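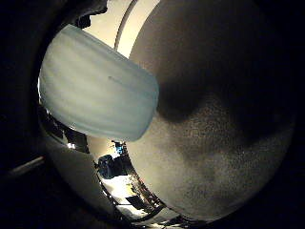 株式会社ケルゲート(Kelgate)の小物整理室では、人の家や事務所から届いた細々したものを、たたんで、分けて、箱に戻す作業スタッフを募集しています。大きな家具は扱いません。ピアノも冷蔵庫も来ません。来るのは、引っ越しや事務所の閉鎖のときに最後まで行き先が決まらず、「その他」と書かれた箱に放り込まれたものたちです。淡い水色のプリーツのついた、あの薄い布ものなどは、まさに「その他」の常連で、ひだの向きをそろえて重ねるだけのことに、人の性格が驚くほど出ます。面接では経歴よりもこちらを見ます。

募集の背景
法人向けの片づけサービス「Ellwood」の受注が増え、整理室の棚が追いついていません。棚は買えば届きますが、たたむ人は注文しても翌日に届かないため、こうして求人を出すことにしました。

仕事の内容
届いた箱を開け、中身を作業台に広げます。布もの、紙もの、文具、ケーブル、正体不明の五つに分けます。正体不明の箱がいちばん早くいっぱいになりますが、それを減らすのもこの仕事の腕の見せどころです。
布ものは決まったたたみ方でたたみます。ハンカチ、ふきん、手袋、三角巾、それから用途を思い出すのに時間のかかる布が主です。たたみ方は入社後に覚えてもらいます。自己流に強い誇りをお持ちの方は、勤務時間中だけ休ませておいてください。
使い捨てのマスクは、未開封の袋に入ったものだけをお客様に戻します。袋から出ているものは手袋をして別の容器へ移します。迷ったら別の容器です。
ケーブルは輪にして束ね、札をつけます。「たぶんプリンター」と書いた札は、昨年から禁止になりました。
最後に、箱ごとの一覧を管理ソフト「Sternedico」に入力します。入力欄の「備考」には128文字まで書けます。そこに感想を書く人がときどきいますが、お客様も読みます。

一日の流れ
始業は午前9時。まず作業台を拭き、前日の札の残りを片づけます。午前は開梱と仕分け、午後はたたみと入力が中心です。一人が一日に受け持つのは15箱までとしています。早く終わった場合、追加の箱は渡しません。かわりに札を切ってもらいます。札はいくら切っても足りません。
昼休みは60分ありますが、休憩室の電子レンジは一台です。ここだけは競争社会だと思ってください。
午後3時に短い休みが入ります。木曜日は集荷の車が来るため、この休みが30分ほど後ろにずれます。木曜におなかがすきやすい方は、何か持ってきておくと安心です。

勤務条件
雇用形態:パートタイム(契約期間6か月、更新の可能性あり)
時給:2000円
勤務時間:9時から16時まで、実働6時間
勤務日:週三日から。木曜日に入れる方を優先します
交通費:実費支給(上限あり)
服装:自由。ただし袖の広い服は、たたんだ山を崩すのでおすすめしません
支給品:エプロン、手袋、はさみ、指サック
勤務開始:7月。日程は相談に応じます
試用期間:最初の一か月。時給は変わりません

時給を見て、何か裏があるのではとお問い合わせをいただくことがあります。裏はありません。あるとすれば、同じ形のものを長く触り続けるという点で、これに向かない方には少々こたえます。靴下の片方だけを33枚、一列に並べて眺めるような午後もあります。応募の前に、ご自宅の引き出しを一段だけ出し、全部たたみ直してみてください。途中で本を読み始めてしまった方は、別の部署の募集をお待ちください。

こんな方を求めています
薄くて軽いものを、そっと持てる方。
端と端が合っていないと気になるけれど、他人のそれには黙っていられる方。
ラジオの音量について、大人の話し合いができる方。
整理収納の資格は必要ありません。お持ちの方も歓迎しますが、部屋の中で資格証を掲げる場所は、もう札の棚になっています。

次の方には向かないかもしれません
ほこりで体調を崩しやすい方(換気と掃除はしていますが、箱の中身までは選べません)。
他人の持ち物から、その人の暮らしを推理して口に出したくなる方。推理するなとは言いません。口に出さないでください。お預かりした品物の話は、部屋の外ではしない決まりです。撮影やSNSへの投稿も禁止です。
「ときめくかどうか」を判断基準にしたい方。捨てるか残すかを決めるのはお客様で、私たちのときめきは工程に入っていません。

採用までの流れ
下記の内容を書いて、当社サイトの応募フォームから送ってください。書類の確認に一週間ほどかかります。通過した方には面接と作業体験の日時をご連絡します。
作業体験は一時間です。見本の箱を一つお渡ししますので、仕分けして、たたんで、箱に戻してください。速さは測りません。終わったあとの作業台の様子は見ます。体験の時間にも時給をお支払いします。

応募時に書いていただくこと
お名前と連絡先。
働ける曜日と時間帯。
開始を希望する時期。
家の中で、いちばん長く片づいていない場所と、その言い訳(200字以内)。最後の項目は採否に関係しませんが、担当者が毎回楽しみにしています。昨年いちばん多かった答えは「押し入れの右側」でした。左側の事情はまだわかっていません。

よくいただくお問い合わせ
立ち仕事かどうか:作業台の高さが変えられるので、座っても立ってもできます。椅子は早い者勝ちではなく、全員分あります。
副業について:届け出があればかまいません。手芸用品の通販「Femine」の梱包と掛け持ちしている方もいて、こちらに来る日も紐の結び目がたいへんきれいです。
家族の箱を持ち込めるか:できません。毎年聞かれます。

定員に達した時点で受付を終了し、このページの表示も「募集終了」に切り替えます。お電話での応募は受け付けていませんが、見学のご相談は平日の午後、お問い合わせ窓口で承ります。見学の際は、手ぶらでお越しください。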